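Repair the Tower, Skip the Thin Box

Office buyers keep replacing full-size desktops with sealed mini units. I think this is a mistake, and the argument is mechanical. A tower opens on one side and its parts come out separately.

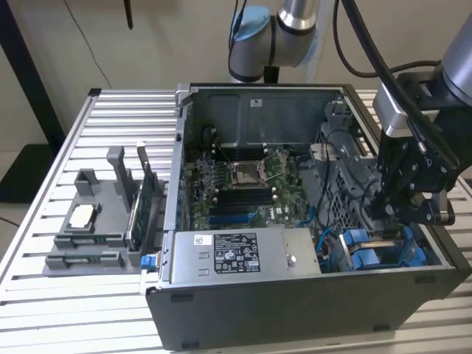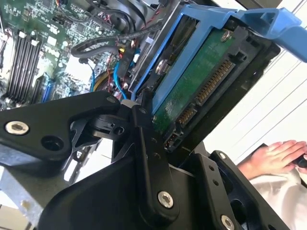 A drive in a blue caddy, a Dell board with a socket and memory slots

What the thin box costs

Shaohua Wan priced a failed sealed unit at 200 dollars in labor before parts. A caddy drive swap needs no such line. Desk space is the usual objection, and it is a weak one: a tower can stand on the floor. Buyers should put drive access in the purchase spec, next to memory and warranty.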